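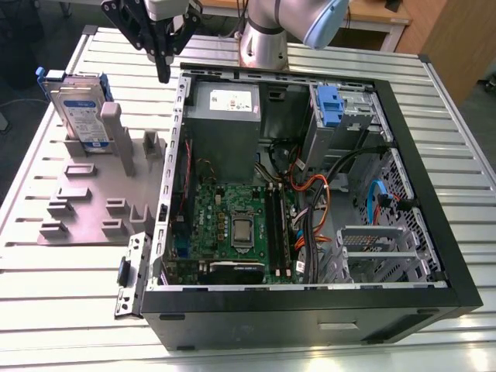

옆판을 떼고 작업대에 눕힌 데스크톱 본체. 녹색 메인보드에 DELL 로고가 보인다.

"소리 나는 물건은 다 좋아했어요. 근데 조용한 물건이 더 어렵더라고요!"

스타니스와바 파블라크(Stanisława Pawlak) 씨를 만나기로 한 곳은 작업실 '탈타르(Taltar)' 2층이었다. 계단을 올라가는 동안 아래층 어딘가에서 낮은 종소리가 한 번 울렸고, 그 소리가 다 사라질 때까지 계단참에 서 있었다. 나중에 물어보니 창고 문이 쇠기둥에 부딪히는 소리라고 한다. 녹음해 둔 게 벌써 여러 개란다. (필자도 하나 받아 왔다. 정말 좋다!)

파블라크 씨는 사라져 가는 생활 소리를 모으는 사람이다. 새소리나 파도 소리를 담는 사람은 많지만, 이 사람이 모으는 것은 타자기의 줄 바꿈 종, 다이얼 전화기의 다이얼이 되돌아가는 소리, 비디오테이프가 빨려 들어가는 소리, 모뎀이 상대를 찾는 소리 같은 것들이다. 지금까지 정리한 소리는 1,000개. 아직 이름을 못 붙인 파일은 따로 있는데, 거기 손대기 시작하면 밥을 못 먹는다고 했다.

시작은 할머니 댁 부엌이었다. "냉장고요. 밤이 되면 부르르 떨다가 덜컥 하고 멈추는 냉장고가 있었어요. 멈추고 나면 갑자기 집이 엄청 넓어져요. 어릴 때 그게 무서우면서도 좋아서, 일부러 안 자고 기다렸어요. 그런데 어른이 돼서 갔더니 새 냉장고로 바뀐 거예요. 아주 훌륭한 냉장고인데, 밤이 달라졌더라고요."

그 길로 중고 녹음기를 샀다. 처음 5년은 거의 다 실패였다고 한다. 마이크를 너무 가까이 대서 소리가 찌그러지거나, 창밖 오토바이가 끼어들거나, 본인이 숨을 너무 크게 쉬었다. 특히 숨소리가 문제였다. 지금도 녹음 버튼을 누르기 전에 코를 한 번 푼다. "웃지 마세요, 진짜 중요해요. 초보한테 마이크 추천해 달라는 말을 많이 듣는데 저는 휴지부터 사라고 해요."

제일 아끼는 녹음을 하나만 들려 달라고 하자 한참을 고민하더니 '바우차크(Walczak)'라는 재봉틀 소리를 틀어 주었다. 발판을 밟아 돌리는 기계로, 동네 수선집이 문을 닫을 때 주인이 빌려주었다고 한다. 처음에는 그냥 드르륵 소리다. 그런데 이어폰을 끼고 눈을 감으니 바늘이 천에 들어갈 때와 나올 때가 다르다. 두꺼운 부분을 지날 때는 발판이 살짝 망설인다. 필자는 그 부분을 세 번 돌려 들었다.

"그 망설임이 사람이에요. 기계 소리를 녹음하러 갔는데 집에 와서 들어 보면 사람 소리예요. 주인분은 솔기 지날 때마다 입술을 꾹 다물어요. 그건 녹음이 안 되잖아요? 그런데 들으면 알아요. 아, 지금 다무셨구나 하고요."

컴퓨터 소리도 모은다. 요즘 가장 문의가 많은 쪽이라고 한다. 전원을 켤 때 팬이 확 올라갔다가 가라앉는 소리, 하드디스크가 뭔가를 찾느라 긁는 소리, 시디롬 트레이가 나왔다 들어가는 소리. 파블라크 씨는 같은 본체라도 책상 밑에 있던 것과 책상 위에 있던 것은 다르게 들린다고 주장한다. 필자는 두 파일을 번갈아 듣고도 모르겠다고 했는데, 그는 전혀 실망하지 않고 스피커를 바꿔서 다시 틀어 주었다. 두 번째에는 조금 알 것도 같았다. 책상 밑에서 녹음한 쪽이 더 먹먹하다. 나무판 한 장이 위에 얹힌 소리다.

"사람들이 메일을 보내요. 고등학교 때 밤새 숙제하던 컴퓨터 소리가 있느냐고요. 모델명은 기억 못 하는데 소리는 입으로 흉내를 내요. 음성 메시지로 '위이이잉, 드득, 드득' 이렇게요. 저는 그 메시지도 다 보관해요! 어떤 건 원래 소리보다 더 좋아요."

찾아 주는 일은 생각보다 오래 걸린다. 소리를 흉내 낸 메시지를 받으면 먼저 비슷한 녹음을 골라 보내고, 답장을 받고, 다시 고른다. 한 번은 이걸 30번 주고받았다. 상대가 찾던 것은 형이 쓰던 컴퓨터 소리였는데, 끝내 맞춘 것은 컴퓨터 소리에 선풍기 소리를 아주 작게 섞은 파일이었다. 여름이었던 것이다. "그분이 답장에 한 줄만 쓰셨어요. '선풍기를 잊고 있었네요.' 그날은 일을 더 못 했어요. 산책 나갔어요."

이야기가 여기까지 왔을 때 파블라크 씨는 차를 다시 끓이러 갔다. 주전자도 휘파람 소리가 나는 것을 쓴다. 당연히 녹음되어 있고, 분류표에는 '부엌, 물, 성질 급함'이라고 적혀 있다. 분류표 이야기도 해야겠다. 보통은 물건 이름과 연도와 장소로 나눌 텐데, 이 사람의 표에는 '기분' 칸이 있다. '졸림', '으스댐', '할 말 있음', '퇴근 직전'. 퇴근 직전으로 분류된 소리에는 철제 셔터와 형광등 스위치, 그리고 놀랍게도 스테이플러가 들어 있다. 스테이플러가 왜 퇴근 직전이냐고 물었더니 직접 들어 보라고 한다. 들어 보면 정말 퇴근 직전이다. 설명은 못 하겠다.

10월에는 '스케르난우드(Skernanwood)'라는 작은 청음회를 연다. 이름은 어릴 적 언니와 지어낸 숲 이름이라고 한다. 80명이 들어가는 방에 의자를 놓고 불을 낮춘 다음, 한 시간 동안 소리만 튼다. 화면도 없고 해설도 없다. 제목은 끝난 뒤에 나눠 주는 종이에만 적혀 있다. 지난번에는 전차 문 닫히는 소리에서 객석 한쪽이 웃고, 바로 다음에 나온 공중전화 동전 떨어지는 소리에서 같은 쪽이 조용해졌다고 한다.

"웃는 자리가 매번 달라요. 제가 웃기다고 생각한 데서는 아무도 안 웃고요. 국자를 걸어 둔 벽에 바람 부는 소리가 있는데, 저는 그게 세상에서 제일 웃겨요. 아무도 안 웃어요. 그래도 매번 넣습니다. 제 청음회니까요."

국자 소리는 필자도 들었다. 웃겼다. 적어도 한 명은 늘었다.

집에서 해 보고 싶은 독자를 위해 비싼 장비가 필요한지도 물었다. 휴대전화로 충분하다고 한다. 다만 자동으로 음량을 맞추는 기능이 있으면 꺼 두고, 물건 위에 바로 올려놓지 말고 접은 수건을 깔라고 한다. 그리고 소리가 끝나도 바로 끄지 말 것. 그는 이 대목에서 손으로 탁자를 두드렸다.

"다들 소리가 끝나면 꺼요. 안 돼요! 뒤에 남는 방 소리가 반이에요. 문이 닫히고 나서 복도가 어떻게 되는지, 그걸 같이 담아야 해요. 저는 마음속으로 노래를 한 소절 부르고 나서 꺼요. 무슨 노래인지는 비밀이에요."

파일 이름에는 날짜만 쓰지 말고 그때 무엇을 하고 있었는지도 한마디 적어 두라고 했다. 파블라크 씨의 초기 파일에는 '세탁기, 비 옴, 감자 타는 중' 같은 이름이 붙어 있다. 감자는 결국 다 탔지만 탈수 소리는 훌륭하다.

요즘 찾아다니는 것은 '겜앰사이드(Gemamside)'라는 동네 극장의 접이식 좌석이다. 관객이 일어나면 의자가 한꺼번에 튀어 오르는데, 맨 뒷줄만 반 박자 늦게 따라온다고 한다. 극장은 곧 의자를 바꾼다. 그래서 영화가 끝날 때마다 맨 뒤에 앉아 있는데, 문제는 영화가 재미있으면 본인이 박수를 친다는 것이다. 이미 두 번을 그렇게 망쳤다. 다음 주에는 재미없다고 소문난 영화를 보러 간단다.

인터뷰를 마치고 녹음기를 끄려는데 그가 손을 들어 막았다. 둘이 가만히 앉아 있었다. 주전자가 식으면서 딱, 하고 한 번 소리를 냈다. 그제야 고개를 끄덕이며 이제 꺼도 된다고 했다.

2021년 6월 15일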